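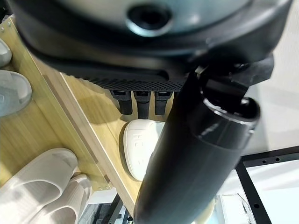

Migration de la sauvegarde : de rsync à un dépôt dédupliqué

Depuis mars, mes sauvegardes passaient par un script rsync avec liens physiques, lancé chaque nuit par cron vers un disque externe branché sur la machine Varkley. Le principe est connu : un répertoire par jour, les fichiers inchangés pointent vers le même inode. Restauration triviale, aucun format propriétaire.

Deux défauts ont fini par me gêner. Le renommage d'un dossier entraîne une recopie complète de son contenu. J'ai déplacé l'arborescence photo (2476 fichiers, 104 Go) et le disque a été rempli dans la nuit. Ensuite, tout est en clair, ce qui exclut de déposer une copie chez quelqu'un d'autre.

J'ai donc basculé sur un dépôt à découpage variable, chiffré côté client. Configuration retenue :

Compression zstd, niveau 10. Au-delà, le processeur devient le facteur limitant.
Rétention : 7 quotidiennes, 4 hebdomadaires, 6 mensuelles.
Vérification des index chaque semaine, relecture intégrale des données chaque mois.
Clé exportée sur papier et sur une clé USB rangée ailleurs.

La première passe a duré une nuit entière. Les suivantes se terminent en moins de 300 secondes, parcours de l'arborescence compris. Le cache local des fichiers est indispensable : si on le supprime, tout est relu.

Un piège tout de même. Sur le volume réseau Clirska, les numéros d'inode changent à chaque montage, et l'outil considère alors tous les fichiers comme modifiés. Il faut exclure l'inode de la comparaison et ne garder que la taille et le ctime. La documentation le mentionne, dans une note de bas de page que j'avais sautée.

Test de restauration du 17 juillet 2022 : un répertoire complet extrait sur une machine vierge, sommes SHA-256 identiques. Les attributs étendus sont revenus, les ACL aussi, à condition de lancer l'extraction en root.

Reste à traiter la copie distante. La liaison montante est trop lente pour l'envoi initial, je passerai par un disque transporté à la main puis par une synchronisation incrémentale. L'ancien disque rsync est conservé en lecture seule jusque-là.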